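Plirkisus Gripper Kit: a review after one summer of old desktops

September 7, 2019

I run a small refurbishing shop, and in December I finally talked myself into spending real money on automation. My friend Bastien Cordier, who keeps our books, gave me that look of his, but he came around once I'd written everything down (on the back of a Pladurden parts catalog, I'm afraid). We had 200 retired office towers waiting on the shelves, and I wanted help with the dull end of stripping them.

The Plirkisus kit comes as an arm mount, a black gripper, a wrist camera and 4 sets of finger plates. Loltaveck sells something close to it for less, but you buy the camera separately, and by the time I'd added a bracket and a cable the savings had pretty much melted away. Do that sum before you fall for a low sticker price!

Setup took us a weekend and a great deal of coffee. The plates go on with ordinary bolts, the manual is readable, and the wrist camera gives a nice close view of the board, slots and cabling once a tower is open on its side.
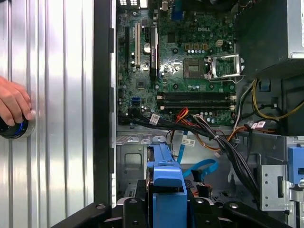 Where I'd urge you to budget more than you think is the bench itself. A computer case is an awkward thing to work in, all sheet metal edges and cables that flop wherever they please, and I still keep a person standing by for the fiddly bits. Plan on that person's hours for the whole first year. I had penciled in 40 hours and blew straight through them.

Spare plates are the other thing. Dušan Kadlec at the Kadlec shop across town cut me a second batch, and they fit beautifully, so you aren't stuck waiting on the factory.

Would I buy it again? Yes, gladly, though I'd lease for the first few months and put the difference toward a sturdier table. My one real gripe is the carrying case, which has a latch so stiff I now open it with a butter knife. 4 stars from me.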